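Murkeneck Handheld Demonstration Kit
Set-up and Recording Guide

Section 6. Recording Demonstrations with the Head Camera and Handheld Gripper

6.1 Purpose of this section

This section describes how an operator records single-object demonstrations for the Bakilana training set. It applies to the handheld gripper used together with the head camera. Recording with the arm-mounted gripper is covered in Section 8.

The Bakilana method learns a grasp from the path of the two fingers relative to the object. Finger position is recovered from the printed markers on the gripper, as seen by the head camera. A recording in which the markers are hidden for long periods cannot be used, even when the grasp itself was good.

6.2 Before you begin

The operator should have completed the reading in Section 2 and hold a current station log-in. The gripper must have passed the finger check in Section 5 on the same day.

Items required:
Handheld gripper with both marker cubes fitted
Head camera with charged battery
Recording computer running the Drorkholm capture program
Table with a plain, matte top
Plate and one object from the approved list

Note: Marker cubes are matched to each gripper during calibration. Do not move a cube from one gripper to another. If a cube has been removed for any reason, repeat the calibration in Section 4 before recording.

6.3 Preparing the station

1. Clear the tabletop of everything except the plate and the object.
2. Set the plate within easy reach of the operator's standing position. The operator should not have to lean over the table.
3. Place the object on the plate. For round objects, confirm that the object rests without rolling.
4. Move chairs away from the side of the table where the operator will stand.
5. Route all cables clear of the operator's feet.
6. Check the lighting. Bright spots on the marker faces will prevent detection.

CAUTION: When a station is close to a railing or a stairway, the operator must stay on the marked standing area while wearing the head camera. Remove the camera before walking to another part of the building.

Note: The background need not be plain. Recordings from the Flistwood stations were made in open, occupied rooms, and the method is intended to work under such conditions. Persons in the background must have signed the consent form held by the station lead.

6.4 Fitting and aiming the head camera

1. Put on the head camera and tighten the rear strap until the camera does not shift when the head is turned.
2. Start the Drorkholm program and open the preview window.
3. Look down at the plate. Adjust the tilt until the whole plate and both marker cubes appear in the preview.
4. Lock the tilt screw. Do not adjust it again during the session.
5. Enter the operator code, the station code and the object code.

6.5 Recording a demonstration

1. Hold the gripper at the near side of the table with the fingers open.
2. Start the recording and hold still for 2 seconds.
3. Move the gripper toward the object at a steady pace. Keep one finger to each side of the object.
4. Close the fingers until the object is held.
5. Lift the object clear of the plate, pause, and set it down again.
6. Open the fingers, return to the starting position and stop the recording. 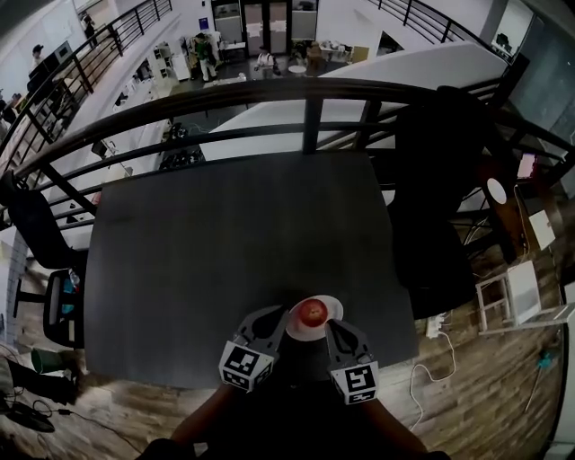 Figure 6-1. Head camera view with the gripper at the near side of the table, one finger to each side of the plate. Object: apple.

CAUTION: Keep the free hand away from the fingers while they are closing.

6.6 Accepting or rejecting a recording

The program reports the share of images in which the markers were found. Reject the recording if the object fell, if the plate was moved by the fingers, or if the program shows the message MARKERS LOST. Rejected recordings are to be kept in the reject folder and must not be deleted.

In the December trial, 2653 recordings were submitted and 317 were rejected. The reject folder from that trial was later used to test the marker detection step.

6.7 Ending the session

1. Close the session in the program and wait for the copy to finish.
2. Switch off the head camera and place it on the charger.
3. Return the gripper to its case with the fingers open.
4. Record any fault in the station log under code 62.

Questions about this section should be directed to Ingvar Vídalín, Recording Methods.

Section last revised: Wed 27 March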